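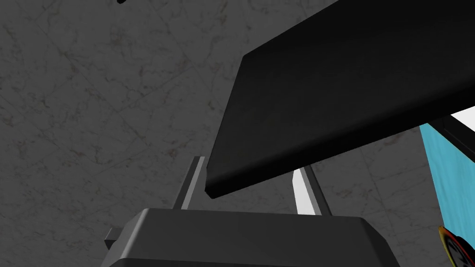

A black slab over a gray robot gripper. Computer rendering.

What Is Zoning?

A city is divided into pieces, and each piece has rules about what may be built on it. The rules are called zoning. This page explains how zoning works, using the town of Trorneris as the case. Words in the glossary at the end are used the same way throughout.

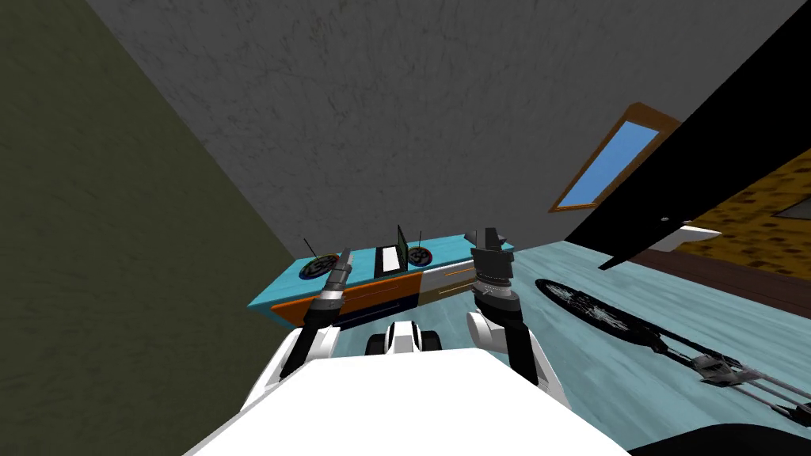
A-yeong Joo
Staff Writer, Gellari Kids

Suppose a family owns an empty piece of land. Such a piece is called a lot. The family would like to build a bakery on it. They own the lot, but they must still check the zoning map before they build.

The zoning map shows every lot in town. Each lot is colored or labeled to show its zone. The most common zones are these:

Residential: homes, such as houses and apartment buildings.
Commercial: stores, offices, restaurants and banks.
Industrial: factories and warehouses.
Mixed use: homes and stores on the same lot, often with the store on the ground floor.

If the family's lot is in a commercial zone, a bakery is allowed. If it is in a residential zone, a bakery is usually not allowed unless the town gives special permission.

Zoning also controls size. The rules for a zone can say how tall a building may be, how much of the lot it may cover, and how far it must stand from the sidewalk. That last distance is called a setback. In Trorneris, a house in the zone called R-2 must have a setback of 7 feet. A porch counts as part of the house. A fence does not. 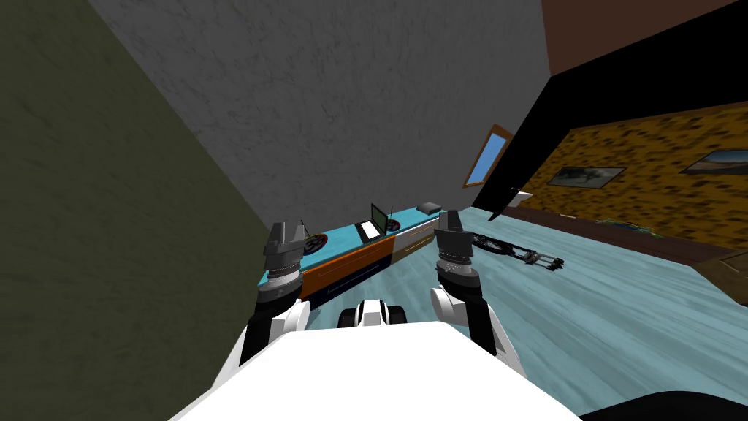

How a Zone Gets Changed

Zoning maps are not permanent. A person or company that wants a different zone for a lot sends the town an application for rezoning. The steps in Trorneris are:

1. The owner fills out the application and sends it to the planning office.
2. The planning office mails a notice to every address within 1,000 feet of the lot.
3. The town holds a public hearing. Anyone who lives in town may speak, and children may speak too.
4. The town council votes.

The lot at 815 Bíró Street went through all of these steps. It was zoned industrial, and a company named Girkard had used it to store pipe. The new owner asked for mixed use and planned apartments over two stores. At the hearing, some neighbors said the town needed more apartments. Others said the street already had too many cars. The council voted yes in November, with one condition — the parking entrance had to be on the side street.

A smaller exception is called a variance. It leaves the zone as it is and excuses one lot from one rule. A family whose lot is an odd shape might ask for a variance from the setback.
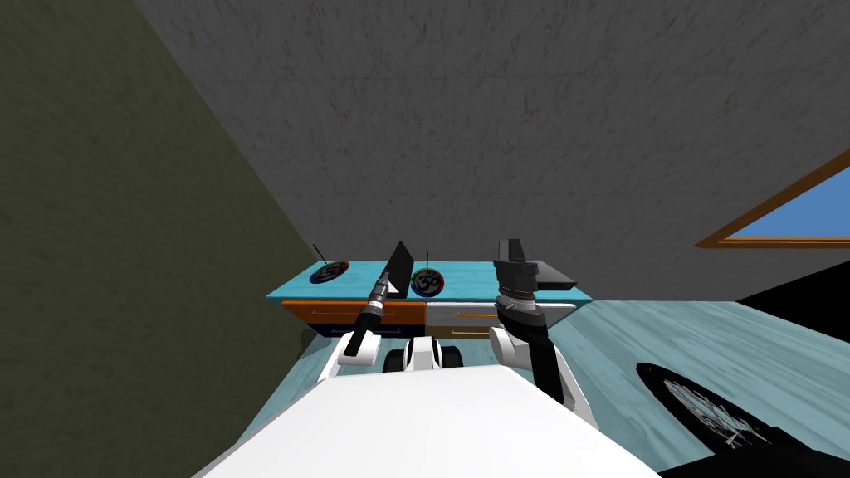
Kálmán Gulyás wrote to ask what happens to a store that was there before the zone was made. It may normally stay. This is called a nonconforming use. The store can keep operating, but the rules may stop it from getting bigger, and if it closes for a long time it may lose its permission to reopen.

Glossary

Lot: a piece of land with set borders.
Setback: the distance a building must stand from the edge of its lot.
Rezoning: changing the zone of a lot.
Variance: permission for one lot to skip one rule.
Nonconforming use: a use that began before the current rule and is allowed to continue.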